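Skindel Tabletop Arm Kit

Shared workshop edition, from the bench at Avadwood

We started Skindel because a few of us wanted a robot arm that could live in a shared workshop and survive being used by people who had never met one before (and by their kids, on open evenings!). The kit comes in 2 boxes and contains 64 printed and machined parts, all the fasteners, the motors, the control board and a paper manual that Nasrin Ghorbani has rewritten more often than she would like to admit. You'll need a set of hex keys, a sturdy table and a free weekend, or maybe a long one if you like to stop and chat as much as we do.

What you get

Arm kit with two-finger gripper
Yagi control board, flashed and tested
Table clamp and mounting bracket
Power supply and cable
Printed manual, plus the Vestasow software for teaching moves by hand

Good to know before you order

The base has to be clamped down before you power anything up, so please check that your table edge will take a clamp. The gripper is happiest with light, slightly squashy things, and we'd start there before moving on to anything smooth or heavy. Speed is set low out of the box. Leave it low for your first evening, even if you're itching to see it go, and keep your hands clear while the arm is moving.

Orders placed before July ship with the older gray clamp, which fits just the same. The workshop log shows 2,510 practice picks on our own arm so far, and the gripper fingers are still the first set.

Questions about parts go to Chrysanthi Kalogeropoulos, who packs the kits and knows where every last washer is.

Sorting is the first job we suggest for a finished arm. You teach it a pick and a drop, play the two back, then nudge things along until it feels right. There's no need to buy anything special to practice on, and a couple of molded-pulp containers with a toy tiger and a little black toy animal beside them will keep a beginner happily busy for a whole evening. Vestasow saves each move under whatever name you give it, so you can come back later and pick up where you stopped.

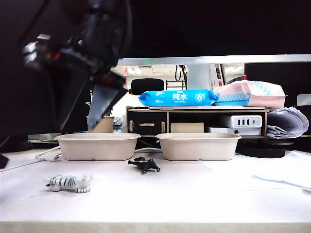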